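Spending Plan for the Hand-Held Gripper Station
Project report, second term
Elba Montecinos and Gisela Gaete
9 March 2020

1. What we were asked to do

Our project was supposed to be about sorting small parts. By the second week it was about money. The department gave us a ceiling of 1,392 dollars to keep the gripper station going until June and asked for a written plan before any of it was spent. We had never written one, and our first draft had a line called "stuff." 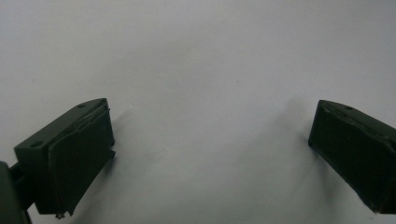
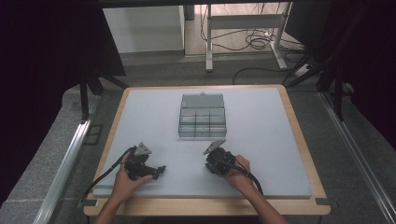 Figure 1. Gripper fingers, open (first picture), and the work table with both grippers and the compartment box (second picture).

2. What wears out

We started with the expensive items, because they are more fun to shop for. Our adviser sent us back to start with the cheap ones. The fingers are the part that meets the world, and the contact pads take most of the abuse. On the left finger in the first picture, a small chipped bit hangs at the bottom of the pad. The top rim of the right pad looks a little frayed near the middle.

We had planned on one spare set of fingers for the whole term. The new plan has a pad line of its own, separate from the finger line, so that a bad pad does not mean buying a whole finger. Gisela wanted this from the start and has asked that the report say so.

3. Quotes

We asked two suppliers for prices. Plisden quoted 500 dollars for a full set of spare fingers and pads, shipping included. Trusetti came in lower on the fingers but would not sell pads on their own, and its shipping charge had the confidence of a much larger number. We went with Plisden.

Cables were the next argument. Each gripper has one, and both have to get off the board and away from the table without being leaned on. We set aside 95 dollars for two replacements and a bag of ties. Elba thought this was too much. Then she priced a single cable of the right length and withdrew the comment.

The compartment boxes were the easy part. Clear plastic with a hinged lid, and Morris sells them by the pack. We put down 60 dollars for boxes and foam board together. A board covers nearly the whole tabletop, so the size matters. We ordered the wrong size once last term and do not wish to discuss it further.

4. What we left out

A second table. We would both like one, and the plan was quite beautiful while it was in there. The aluminum rails alone would have eaten most of what remained, and the quote from Cemham arrived with a lead time that ran past the end of the project. We moved it to a wish list at the back of the binder - a long list, with good handwriting.

We also dropped a storage cabinet, a label maker and a chair.

5. What remains

After the three lines above, 737 dollars is left. We propose holding it until the spare pads have been in use for a month, when we will know how fast we go through them. Our adviser called this sensible. Gisela has already looked up the price of the chair again.

Any purchase out of the remainder needs both our signatures and a note in the binder with the supplier, the price and the date ordered. The Plisden order goes in first, then the cables, then the boxes and board, with the tabletop measured twice before anyone clicks anything.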